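Kander Brolten LLP
Careers: Open Positions

Trademark and Copyright Associate, Disputes Group
Location: Daltlow office, with two remote days each week
Position type: Full time, regular

Kander Brolten LLP invites applications for the position of associate in its Intellectual Property Disputes Group. The firm represents manufacturers, design studios, medical suppliers, clothing labels and individual authors in disputes over the ownership and use of names, logos, packaging and written works.
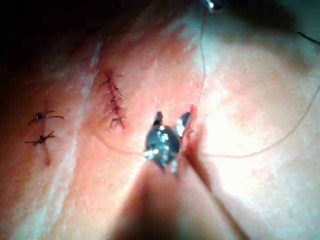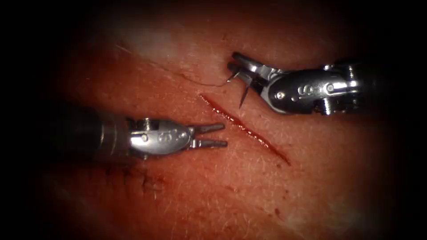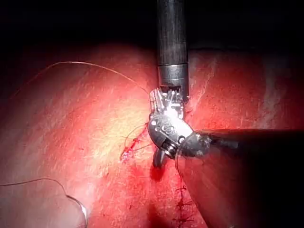
Sutures in close view (first); surgical instruments at work (second and third).

About the Group

The Intellectual Property Disputes Group has 15 attorneys and handles matters in federal court, before administrative boards and in private arbitration. A large share of its work concerns ownership: whether a design was made by an employee or by an outside contractor, whether a written assignment covers later versions of a mark, and whether a license survived the sale of a business. The Group also advises on registration strategy where a dispute is expected.

The associate will report to the head of the Group and will be assigned to the ownership and licensing team. The position is open due to the growth of the team following the firm's combination with the Marchetti practice, whose attorneys and staff now work from the Daltlow office.

Duties

Draft complaints, answers, motions and supporting briefs in trademark and copyright cases.

Review agreements, drafts, sketches, correspondence and registration records to establish who created a work and when rights in it were transferred.

Prepare and respond to written discovery, and supervise document review by contract attorneys.

Prepare witnesses for deposition. Associates in their second year with the Group are expected to take and defend depositions.

Conduct proceedings before the Trademark Trial and Appeal Board, including oppositions and petitions to cancel.

Advise clients in writing on the strength of a claim, its likely cost and the options for settlement.

Required Qualifications

A J.D. degree from an accredited law school.

Active membership in good standing of at least one state bar. Applicants not admitted in the state where the Daltlow office is located must be eligible for admission by motion or be willing to sit for the next bar examination.

At least four years of litigation experience, a substantial part of it in trademark or copyright matters. Time spent in a judicial clerkship will be counted toward this requirement.

Strong legal writing. The writing sample carries considerable weight in the selection process.

Preferred Qualifications

Experience with contract claims arising from endorsement, sponsorship or licensing agreements.

Experience with motions for preliminary relief.

Working knowledge of a second language.

A technical or scientific background is welcome but is not needed for this position. The Group does not handle patent prosecution.

Compensation and Benefits

Salary is set according to class year and is reviewed each July. The firm offers medical, dental and vision coverage from the first day of employment, a retirement plan with employer contributions, paid parental leave, and payment of bar dues and required continuing education. Associates may apply up to five days each year to approved pro bono matters in addition to the hours they record on such matters in the ordinary course.

How to Apply

Applications must be submitted through the careers portal under reference number 677 and must contain the following:

a cover letter addressed to the Recruiting Office, stating the applicant's current bar admissions;
a resume;
a law school transcript, which may be unofficial at this stage;
one writing sample of no more than 15 pages, primarily the applicant's own work and redacted where necessary to protect client confidences;
the names and contact details of two professional references.

References will not be contacted without the applicant's prior consent. Incomplete applications will be held open until the closing time and will not be considered after it. The portal closes at 5 p.m. local time on the last business day of July.

Selected applicants will be invited to a video interview, followed by a half-day visit to the Daltlow office. All offers are subject to a conflicts check and verification of bar standing. Applicants should not disclose confidential information about current or former clients at any stage.

The firm does not accept unsolicited resumes from search firms for this position.

Equal Opportunity

Kander Brolten LLP is an equal opportunity employer. Employment decisions are made without regard to race, color, religion, sex, sexual orientation, gender identity, national origin, age, disability, veteran status or any other status protected by law. Applicants who require an accommodation during the application or interview process should notify the Recruiting Office through the portal.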